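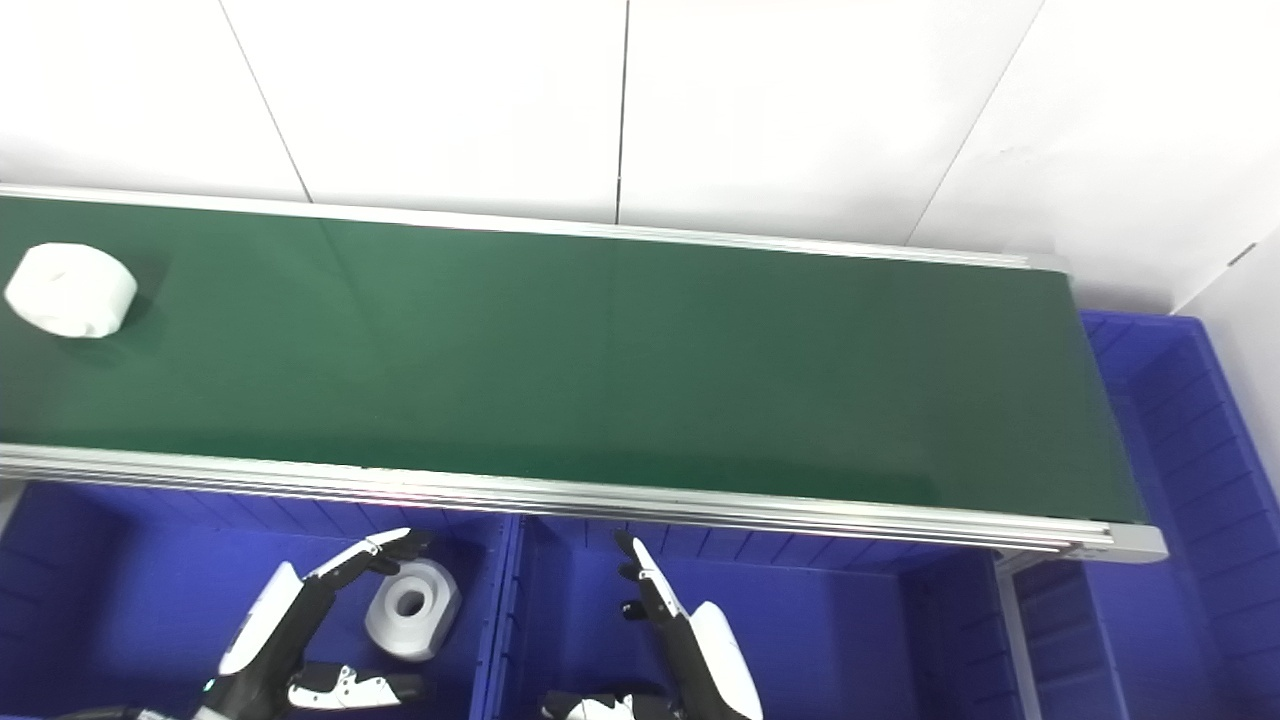
*A roll of toilet paper on a conveyor belt with aluminum side rails.*

**Rarton paper mill to switch to recycled pulp**

The Rarton tissue mill in Trallham will move one of its production lines to recycled pulp in May, the company said on Tuesday. The line makes about 40 tons of tissue a day. Fiber will come from sorted office paper collected in the Karnska district.

De-inking equipment has been installed and tested at part load. Water use on the line is expected to fall, as 90 percent of process water will be filtered and returned.

"Recycled fiber is shorter, so the sheet is weaker when wet - we adjusted the refining and the drying speed," said plant manager Jarosław Kalinowski.

The mill employs 100 people. No job cuts are planned. Retail prices will stay the same through the changeover.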